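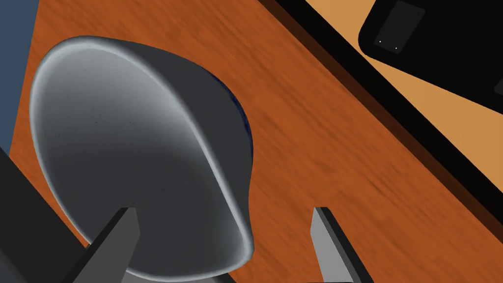 Wrist view, sim, cup task. Fingers open, left one over the rim, right one over bare table.

January, notebook, sim bench

Spent the morning on the labeling rules with Lụa. Problem is still "what counts as a grasp attempt". Rindar set has 27 clips where the two of us disagree, nearly all of them like the one up top: cup close to the wrist view, fingers apart, left finger overlapping the cup in view. I had it as attempt. Lụa had it as approach. Overlap in view tells us nothing about contact and the old rule sheet doesn't say that anywhere.

New wording, draft 2:
– Attempt starts when the finger gap begins to close, per the joint log. Not from the picture.
– Overlap between finger and object is never contact on its own. Check the contact flag.
– If the log and the picture disagree, label "unclear" and leave a note. No guessing.
– One finger over the object and one over table = approach, unless the log shows closing.

Ánh wants a line about objects that fill a lot of the view too. Fair. With the cup this big you can't see a handle, and the blue trim is just a sliver on the far right side. People were writing "mug" in the object field because they remember it from other clips. Rule: write what you can tell from the clip, otherwise use the asset name from the scene file. Asset name wins.

Naming – still a mess. Hattori folder uses "cup", Endik folder uses "bowl_deep" for what I think is the same mesh. Need to diff the files. Don't rename anything until that's done, last time it broke the loader and took half a day to find.

Limits for the sim runs, same as on the real arm so we dont build bad habits:
– closing speed cap stays on, even for quick tests
– stop and reset on any contact with the table edge
– seed and scene version go in the run header, every time. 3 runs this month with no seed, can't be replayed, tossed

Some 4,000 frames to go back over if draft 2 sticks. Could script most of it off the joint log and only hand check the unclears. Ask Ánh if the Gunex exporter keeps the contact flag, I have a feeling it drops it on save.

Specks on the inside of the cup: texture or render noise? Try more samples per pixel and compare. Low priority but somebody is going to label it as "contents" sooner or later. Added "ignore specks, cup is emtpy" to the sheet for now.

To do
– diff meshes (me)
– draft 2 to Lụa before lunch
– relabel the 27, both of us seperately, then compare
– exporter question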